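Director's Diary
Obura Regional Library Service

8th April

The Obura branch opened at the usual hour this morning, following the completion of shelving works in the local history room. Members are advised that the room is again available for study, and that bookings should be made at the front desk or by telephone. The centre table seats 9.

The transfer of the Collo bequest is now well advanced. The collection comprises 3,035 items, the greater part of them shire newspapers, rate books and correspondence from the dairy co-operatives. Of these, 1,454 have been catalogued and may be requested through the reading room. The remainder will be processed in order of condition, with the bound newspapers to be dealt with last. I am grateful to Ms Subira Tanui for her careful work on the subject headings, and to Mr Tsutomu Nagano, whose knowledge of the old parish boundaries has settled several long-standing queries.

I met with Ms Pendo Sang on the matter of the Pakby mobile library. The vehicle's present timetable allows 3 stops on the northern run, and the school at Pakby has written to request a longer visit. It was agreed that the timetable would be left unchanged until October, when the new driver's hours take effect. A written reply will go to the principal this week.

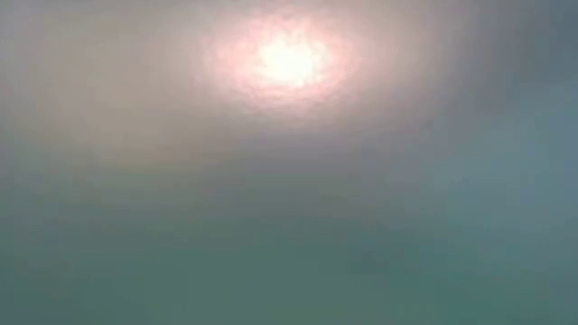 White light with a pink halo.

The afternoon was given to correspondence. Mr Manouchehr Kermani has asked whether the Persian language shelf might be moved nearer the entrance, where older borrowers would find it more easily. I have referred the request to the branch with my support. A further letter concerned the fee for microfilm copies, which remains as published.

The draft collection policy was returned by Ms Ayanda Msimang with comments. Her principal concern is the clause on deaccessioning, which in its present form does not say who is to be consulted before local material is withdrawn. I have redrafted the clause accordingly and placed a copy in the policy file. The section on donations also requires attention, particularly the wording on conditions attached to gifts.

Left the building at half past five. The returns chute at Pakby is still sticking and has been reported again.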